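8/6/20

Up at six. Cooler than yesterday, so I did the kitchen before it got hot. The rice was down to the last cup and the flour had been sitting in its paper bag since May, folded over with a clothespin. I used up the rice for lunch and decided to sort out the dry goods while the shelf was half empty.

Took everything down and wiped the shelf with vinegar water. Threw out a packet of lentils with a hole in one corner and some cornstarch that had gone hard. Kept the oats. The weights are written inside the cupboard door now so I stop buying things twice: oats 845 grams, sugar 200, split peas 117, which is not enough for soup.

Citlali Ventura called at 10 about the Henríquez order. They are short on rice again and she can get me one large bag if I split it with her. I said yes. She is also out of yeast, as is the store on Pusbridge. She keeps her flour in a box with a lid and says she has had no moths since she started. I have had moths two summers out of three. I told her I would try it.

Walked over to Standside after lunch for the mail. One bill, one seed catalog. Back by two. The bus was running but I didn't want to wait in the sun.

Spent the afternoon thinking about what goes in what. A box has to be wide enough to get a cup into without spilling down the sides, and it has to have handles, or I will drop it coming off the shelf. The scoop can live inside. Jars are fine for beans and sugar but I am tired of pouring rice out of a jar.

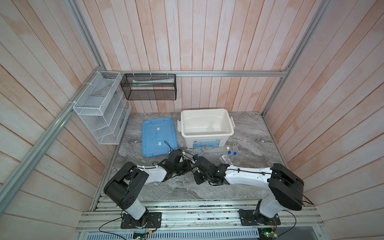 White storage box, scoop inside, blue lid off.

Measured the shelf twice. If the tall jars move to the left end there is room for one box and the oats beside it. The flour can stay on the counter for now. I need labels and a pencil that works.

Supper was eggs and the end of the bread. Watered the tomatoes at seven. The one by the fence is dropping flowers again and I don't know why. Called Citlali back to ask which day for the rice. No answer, will try in the morning.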